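Equipment Planning for a Shared Two-Arm Bench
Final report, Section 3 to Section 6
Submitted 30 Dec 2024

3. Scope of the purchase

The task for our group was to write an equipment plan for a second manipulation bench at the Enthorpe teaching lab. The plan had to cover everything except the arms, which come out of a separate fund. That left us with the table, grippers, cabling, spare parts, test objects and the small items that get forgotten until the first week of use. Our limit was $2750, including shipping.

We started in November by listing what the existing bench uses in a normal session. We then split the list into items that must be in place on the first day and items that can wait for a later order. Anything that would keep both arms from running went in the first group.

3.1 Table and mounting

The table is the largest single line in the plan. We got two quotes. Vamine offered a white top on a steel frame for $1373, with the mounting holes drilled to our drawing. Duvon was cheaper, but the price did not include drilling, and the school shop could not give us a date for doing it. We chose Vamine.

The hole pattern took longer than expected. Our first drawing had only the holes needed for the current base position. In the final drawing we added a second set, so an arm can be moved closer to the middle without sending the top back out. The extra holes did not change the quote.

3.2 Grippers and spares

We budgeted for one spare set of two-finger gripper parts from Çetinkaya at $158. A full spare gripper would have used most of what was left after the table, and the parts we expect to wear are the fingers. Delivery is quoted at 6 weeks, so this order should go in before the table order even though it costs much less.

Cable ties, sleeves and strain relief are on a single line. On the current bench the cables run along the outside of the arms, and we planned for the same layout.

3.3 Test objects and markings

The benchmark task for the new bench is block stacking at a marked location. It needs colored cubes and black tape, and both are cheap enough that we put them under consumables. We asked for several colors so that the order of a stack can be part of the task. The target is a square outline slightly larger than one cube, which leaves some room for placement error while still making a bad placement easy to judge by eye.

The bench work we planned around is a red cube going to the taped square and a yellow one stacked on it.
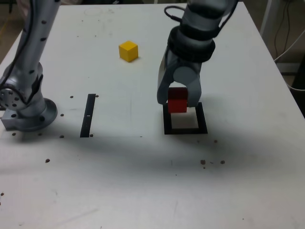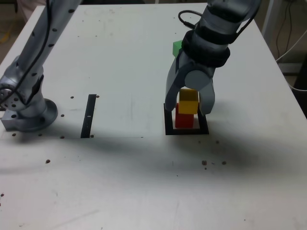
Çetinkaya's reply to our draft was that one set of spare fingers is thin for a teaching lab, and that stacking wears the tips faster than we had assumed, mostly from students closing on the blocks with too much force. They suggested two sets, or one set plus a written force limit for the exercise. We kept one set and added the force limit to the setup sheet.

4. What we left out

We did not include a safety enclosure. The lab already has a marked floor area and a stop button at each station, and the supervisor's form requires both for any new bench. An enclosure would also make it harder to reach in and reset the blocks between runs.

We left out a second lighting unit as well. The arms throw wide shadows over the table, and we discussed whether this would be a problem for color detection. We decided to wait for results from the first term before spending on it - a lamp can be added later without changing anything else.

5. Order of purchasing

First order: gripper parts from Çetinkaya.
Second order: table from Vamine, with the final hole drawing attached.
Third order: cable parts, cubes and tape, from the regular school supplier.

Money not spent after the third order stays in reserve until the bench has run for one full term.

6. Problems in the planning

Our biggest mistake was asking for quotes before the drawing was finished. Both firms had to quote twice. We also did not ask about shipping until late, and the Duvon figure in our first draft was too low for that reason. The corrected figure is in the appendix, along with both versions of the hole drawing.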